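Sorting the Kotton Toy Bins – Gallery

Pictures and notes from the sorting room at Plevport, posted Jul 9, 2020 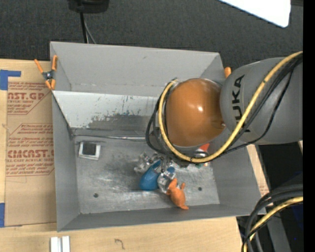
What happens to toys that come in without a box or a label?

They go into a grey metal bin with other loose pieces and stay there until someone has matched, cleaned or set aside each one.

The Kotton toy library lends to families in Plevport and, since last summer, in Jutholm as well. Most of what we lend comes back complete. The rest comes back in carrier bags, with parts of two or three toys mixed together, and that is what this page is about. The notes were put together by Zixuan Cao, who runs the sorting.

The bin

Open metal, grey, with a scuffed floor. The scratches have built up over years of toys being tipped in and raked out again. We tried plastic tubs for a while. They were lighter to carry but they cracked at the corners, and small parts got stuck in the moulded ridges. A flat metal floor can be wiped in one go.

The table

Pale wood with a fine grain. Bins go on this and never straight on the carpet. The carpet is dark charcoal with a speckle in it, and a small piece dropped there can take a long time to find. If you hear something fall, stop and look for it before you carry on.

The blue toy

Rounded body at one end, with a narrower part sticking out from it. There is a smaller blue piece close by. Matching colours do not always mean matching toys, so the two are kept together until they have been checked against the catalogue card. If there is no card, both go in a bag marked with the date and wait on the shelf for 26 days. After that we put them in the odd parts drawer.

Clear plastic

Two pieces, both shiny. Clear plastic is the thing most often thrown away by mistake. Some of it is only packaging, but some of it is a lid, a window or a cover, and a toy can't go back out without it. Hold each piece up to the light and feel along the edges. A part that belongs to a toy will often have a peg, a slot or a hinge. Packaging is usually thinner and will bend. Anything with a sharp edge comes out straight away, whatever it is.

The orange animal

Bright orange, with two small protrusions at the top and a tapered end. Single animals are easy to place. They do not need a set around them and can go in the animal basket once they are clean. Warm water and a little washing-up liquid is enough for most of them. Use an old toothbrush for the creases and leave them on a towel overnight. Hollow ones need a squeeze first to see if there is water inside – if there is, they are not lent out again.

The white square

Small, square, with a white frame and a dark grey centre. Small pieces like this are put to one side until the end of a session, when the bigger toys have been dealt with and there is more room on the table. Look at the back as well as the front. If there is a screw or a cover, check for a battery before the piece goes anywhere near water.

How a bin is worked through

Take out the largest things first, then anything clear, then the small parts. Do not tip the bin out. It is quicker at the start and slower by the end. A full bin takes around 50 minutes for one person, and less if the bags were kept apart when they came in.

Obi, our other room, takes the soft toys and the dressing-up clothes. Please don't put fabric in the metal bins. It picks up grit and hides the small pieces.

What we are short of

Small lidded pots, zip bags and catalogue cards. In June we used 35 cards and bought none. We also have a list of missing parts pinned up by the door, with 33 entries on it at present. If you borrowed from us this year and have a stray piece at the back of a cupboard, bring it in even if you don't know what it came from.

Returns can be left at the Plevport desk or handed in at Jutholm on lending days. Put loose parts in a bag and write your name on it.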